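Every September, when the school supply lists come home in the backpacks, I think about how little of my own childhood anybody planned. I don't mean that as a complaint. My mother worked the counter at a dry cleaner in Lerisstead and my father drove for a bread company, and on Saturdays the two of them were tired in a way I didn't understand until I was tired like that myself. So we kids were left to it. We lay on the rug. We looked out at the street. I once spent most of a summer trying to get a dog that wasn't ours to learn the name I'd given him, and he never did, and I remember it as one of the best summers I had.

My own two have had a very different time of it, and I'm the one who drew up the calendar, so I can't blame anybody else. There was swimming, and then Ukrainian lessons with Ustyna Semeniuk (who is a saint and who always sent them home with poppy seed rolls), and a drama club clear over in Hivodville that had me in the car for 52 minutes each way. I paid over $700 one spring for things to fill up the hours between school and supper. Some of it was money well spent. The Ukrainian stuck, and my mother-in-law cried on the phone when she heard it.

## The week the car died

What changed my mind was the car. It quit in the parking lot of the Semaan bakery, with a cake on the back seat, and the part took six days to come. Six days with no drama club and no swimming! I apologized to the children at breakfast as if there'd been a death in the family.

The first afternoon was awful, I won't pretend otherwise. They fought over a blanket. They told me they were bored every few minutes, and I came very close to calling a cab. But the second afternoon they were quieter, and by the third I found my daughter under the dining room table with a flashlight and a shoebox, running what she told me was a hotel. I wasn't allowed in without a reservation. Her brother had pulled the old blocks out of the closet, the ones I'd been meaning to give away since he started second grade, and he was deciding which of them were married.

I think about those plain old shapes more than I do about the drama club. A green star and a green cylinder can be a bride and groom, or a sheriff and his deputy, or nothing much at all until somebody has run out of better things to do.

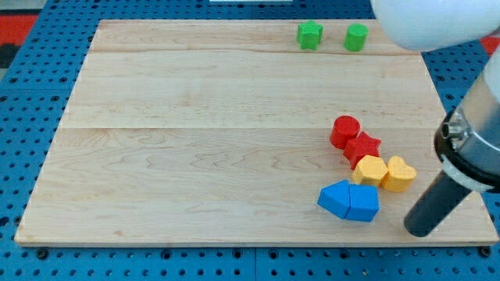

## What I'd say to a younger mother

I'd say keep one or two things, the ones the children ask about on their own. We kept the Ukrainian. We dropped the rest slowly, so there'd be no speeches about it, and my husband started calling our free afternoons "going to Trakik," after a town in a story he used to make up for them at bedtime where the clocks were all at the repair shop.

I'd also say you have to be a little bit bored yourself, and that's the part I'm still bad at. It's no good telling a child to go find something to do while you stand at the sink scrolling through your phone with your elbow. I've taken to sitting on the back step with a cup of coffee and leaving everything else in the house. The first few times I itched all over. Now I know which of the neighbors whistles, and I've got opinions about the squirrels.

My sister thinks I've gone soft, and she may be right. Her boys play travel hockey and they're lovely boys, polite and strong, and they sleep like stones in the back of the van. We've agreed to stop discussing it at Easter.

But my son came in last week with grass all down his back and I asked him what he'd been doing out there since lunch. "Nothing," he said, and asked if he could go back out and do some more before supper. I told him yes, and I held the potatoes for him.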